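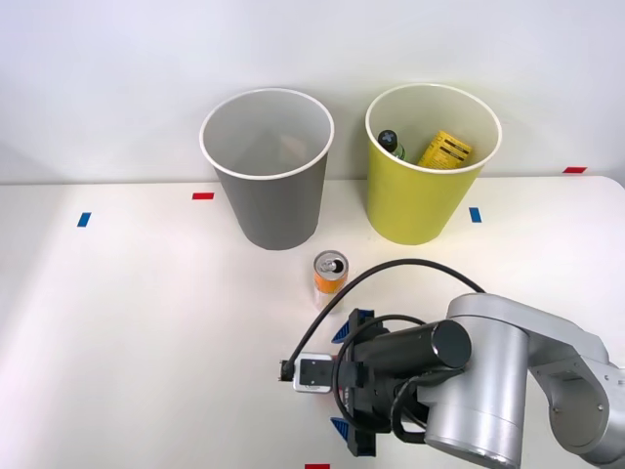
Morag Kerr meinte ja neulich, zwei Eimer seien einer zu viel, man bringe am Ende doch alles zusammen runter. Bei mir nicht! Seit Februar trenne ich richtig, grau und gelb nebeneinander, und ich bin richtig stolz auf mich.

Das mit den Farben war übrigens mein größter Streitpunkt mit Euan (er wollte alles in Weiß, puh). Aber morgens um sechs, vor dem ersten Kaffee, brauche ich

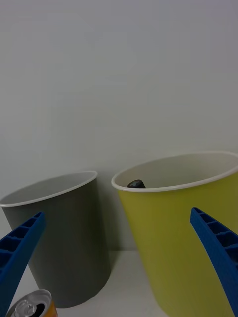 einfach etwas, das ich ohne Nachdenken auseinanderhalte. Grau für Rest, Gelb für Verpackung, fertig. Nur bei Dosen komme ich noch ins Grübeln, wegen Pfand und so. 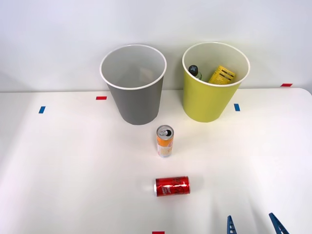 Zwei Dosen, noch nicht einsortiert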